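»Eine Tüte muss knistern, bevor man sie aufmacht«

Seit neun Jahren sammelt Maiara Vieira Verpackungen von Süßigkeiten und Knabberzeug. Im Mai zeigt sie einen Teil davon in der alten Weberei in Draltent, und wer einmal mit ihr vor den Schubladen gesessen hat, will sofort wieder hin!

Angefangen hat alles mit einem Umzug. »In der Küche meiner Großmutter lag unter dem Schrankpapier eine Schicht Bonbonpapiere, ganz glatt gestrichen«, erzählt sie. »Die Farben waren noch da, als hätte jemand sie gestern hingelegt.« Heute besitzt sie 3000 Stück, sortiert nach Druckverfahren, was Besucher regelmäßig verwirrt. Sie lacht. »Alle suchen nach Ländern. Aber ein Tiefdruck aus Brasilien und einer aus Finnland haben sich viel mehr zu sagen!«

Besonders hängt sie an den Tüten mit Zeichentrickfiguren. Da gerät sie ins Schwärmen – über Konturen, die ein wenig neben der Farbe sitzen, über ein Gelb, das man nur auf Folie so hinbekommt. »Kinder merken sich so eine Figur jahrelang. Den Geschmack haben sie längst vergessen.«

Ihr liebster Tauschpartner ist Niilo Huttunen, der ihr im Winter 90 Papiere der Marke Grevell überlassen hat. Dafür gingen zwei Umcombe-Dosen nach Turku. »Ich habe schlecht geschlafen danach«, sagt sie, »aber die Grevells sind herrlich.«

Und wie bewahrt man das alles auf? Flach, dunkel, mit säurefreiem Papier dazwischen. Klebestreifen sind verboten, Laminieren auch. Volle Packungen nimmt sie nur ungern, das Fett wandert mit der Zeit in den Druck. Für die Ausstellung will sie trotzdem ein paar gefüllte zeigen, aufrecht stehend, so wie man sie aus dem Laden kennt.
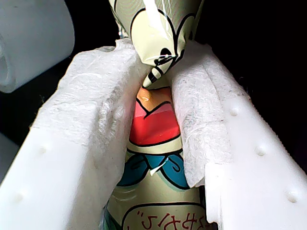 Besuch in der Weberei

Geöffnet ist den ganzen Mai über, jeweils am Nachmittag. Wer eigene Tauschstücke mitbringt, darf sich gern zu Maiara Vieira an den großen Tisch setzen.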